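Part-time Meeting Room and Supplies Assistant
Drorncombe, second floor
Posted 2020-11-19

We are looking for a kind, steady person who likes putting things back where they belong, and who doesn't mind doing it again the next morning. If you are the one in your family who winds up the extension cord after a party and knows which drawer the good scissors live in, please keep reading, we would love to hear from you!

The job is 20 hours a week, mornings, looking after the meeting rooms and the supply closet at our Drorncombe office. We share the floor with the people from Ondieki, who are lovely and very busy, and between the two of us the big room gets a lot of use. People come out of a long planning session with their heads full and go straight to lunch, and the table stays behind with everything still on it.

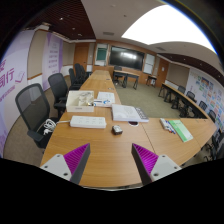
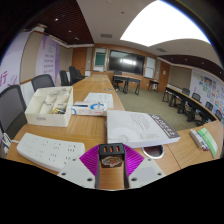
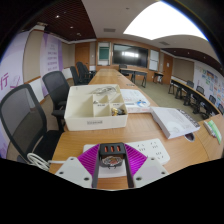

The long table in the big room, with the power strip and the white box of small parts out.

Your morning would usually start in there. Pens and markers go back to the closet (please try them on a scrap of paper first, we have a sad history of saving dry ones), cords get coiled and tied, and printed reports go to whoever wrote them, or into the tray by the front desk if you can't tell. Chairs get pushed in. After that you would check the booking sheet and set the room up for whoever is next. Some groups want paper and pens at each seat and some want a bare table, and you will get to know who is who faster than you think.

The rest of your time goes to the supply closet. We moved all our stock lists over to Grorumico in April, and it has 3928 items in it, a fair number of which are the same box of paper clips entered under different names. Cleaning that up is a slow job and we are not in a hurry. There is a little ordering too, mostly from Prerkov, and you would be the one to open the deliveries and say whether what came is what we asked for.

You don't need office experience. A person who has run a school art room, a church kitchen or a small shop would do very well here. You should be comfortable typing into a simple list on a computer, and able to lift a case of printer paper or willing to use the cart. We would like somebody who can ask a room full of people, nicely, whether they are finished with the calculator.

Pay is $19 an hour, with paid holidays and a bus pass. Street parking is free but fills up early. The 66 bus stops across from our front door. There is coffee, there is tea, and there is usually somebody's banana bread.

To apply, send us a short letter, a page is plenty, and tell us about something you once sorted out and how you went about it. It can be a garage, a button collection, anything at all. A résumé is welcome if you have one handy. Leave your letter at the front desk in an envelope marked Meeting Rooms, or use the contact form on this site and pick "Jobs" from the list. We read every letter and we answer all of them, though it may take us a little while.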